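Section 5. Gathering folding examples

By now your Lornell station should be bolted down, powered up, and talking to the Clirnby recorder, so this is where the fun begins! In this section you will guide the arms through folding a plain T-shirt, over and over, while Clirnby saves what the cameras see and how the joints move. Please read it all once before you touch anything (it goes quicker the second time, we promise).

Before you start

1. Open Clirnby and make a new set. Give it a name you will still understand in December.

2. Check the wrist views on the screen. When the fingers are close to dark cloth, a good part of the view goes dark, and that is fine. Leave the brightness where it is for the whole set.

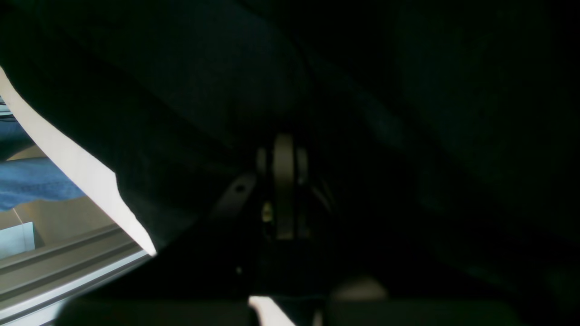
One reader of our first edition wrote in to ask whether the dark stretches should be trimmed out before training, as they seemed to hold so little. We would keep them. The joint readings carry on through those moments, and the learning system needs to see the close work along with the easy parts.

3. Lay the shirt on the table and smooth it with your palms. A few wrinkles are welcome.

Caution: Keep hands and sleeves clear of the table once the arms are live.

Recording a fold

4. Press Record, wait for the tone, and bring one side of the shirt over onto the body. Go at the pace you would use if you were showing a friend.
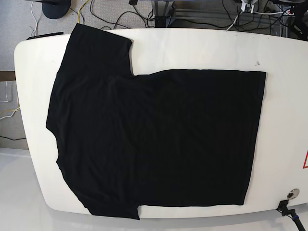 Figure 5-1. Black T-shirt, partially folded, with the taller section at left.

5. Let go of the cloth fully before you move the arms away. If the fabric drags a little, carry on and fix it the way you naturally would. Small repairs like that are some of the most useful things you can record, so please don't throw them out!

6. Look the fold over from the overhead view. You want fairly straight edges on the folded part, but you needn't chase perfection. 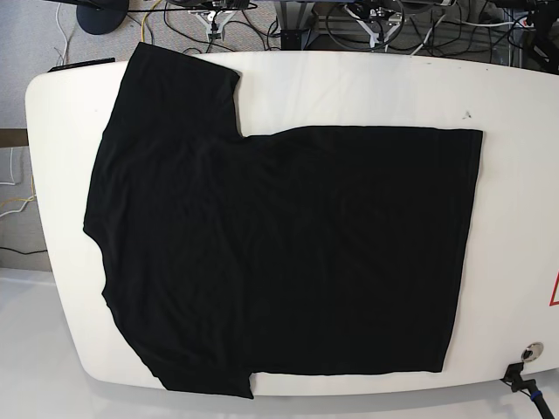 Figure 5-2. Folded block at right, sleeve still extended toward the back of the table.

Note: Clirnby marks a recording as short if it holds fewer than 476 frames. A short recording is usually a sign that Stop was pressed too early, so play it back before you decide to keep it.

7. When you take hold of the cloth for the next fold, close the fingers slowly and keep an eye on the wrist view as you do. 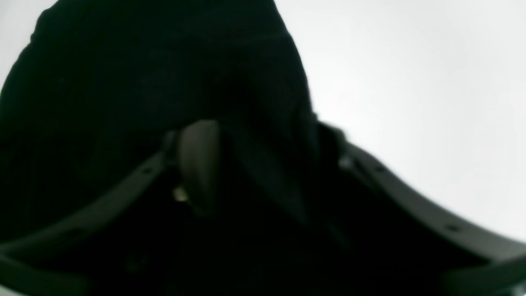 If you lose track of the edge, open the fingers, back off a little way, and come in again. There is no need to stop the recording for this.

8. Finish the fold, press Stop, and tag the result Good, Fair, or Redo. Then shake the shirt out and start over from step 3.

How many do you need? Our own starter set, Neagu, holds 1696 recordings, and we suggest working toward roughly 3000 if you plan to train from scratch with Lorko. Take a proper break whenever your folds start to get sloppy, and back up the set before you shut the station down.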